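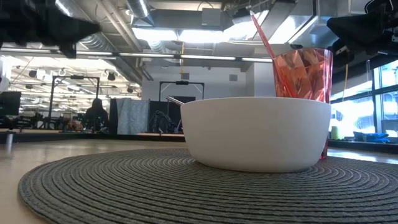
4 April 2019

The comparison of the two grippers, the Votura and the Thevar, has now reached tableware. Each was assigned the same bowl, faceted cup and long pink utensil, on the same woven placemat, with the Costitz controller settings left unchanged between runs.

The log stands at 787 attempts. The Thevar closes more gently on the cup – a point in its favor – but it is slow to release. The Votura has trouble with thin handles. Firkeser has agreed to lend softer fingertips for 2 weeks in May, and both units will be tested again then.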